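Wellow Small Ads: README

What you get

One file, wellow_ads.csv, holding 2063 classified ads from the Wellow Fadbridge weekly, typed up from paper by people who should have been doing something else. One row per ad. The paper came out every Friday and would print anything that fit in 95 characters, so grammar was the first thing to go.

Columns

ad_id: a number. Gaps are normal.
section: For Sale, Wanted, Lost, Found, Rooms, Personal, or Other. Other is mostly ferrets.
text: the ad as printed, typos included. Please leave "antique dinning chairs" alone.
price: as printed. "Offers" and "no silly offers" are kept as separate values.
street: street name only. House numbers and phone numbers are gone.

Known problems

The July issues were stored under a leaking skylight and 11 ads end in a row of question marks. Those are ours. Any question mark in Personal is the advertiser's.

The Found section is much shorter than Lost. We checked for a typing error and there isn't one – Fadbridge just keeps things.

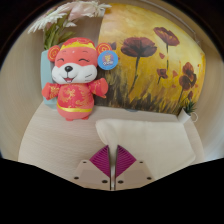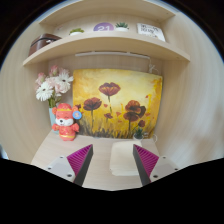
Poppies in a painting, flowers in a vase, succulents on a shelf.

Etemgate
Maintainer, Wellow Small Ads

Loading it

Any spreadsheet will open the file. Commas inside ads are quoted. If your prices turn into dates, your spreadsheet is being helpful and you should import that column as text.

Versions

Version 2 merges the duplicates. An ad that ran several weeks running now appears once, under its first ad_id. The exception is the piano on Swanepoel Street, whose price fell every time it was printed. Every one of its rows stays in, and people who work on pricing have told us it's the best part.

Use

Free for teaching, research and idle reading. Don't try to work out who placed the Personal ads. It's a small town and they already know.

Corrections

Send the ad_id and what you think it should say. We check against the paper copy before changing anything, so allow a few weeks, more if it's a July one.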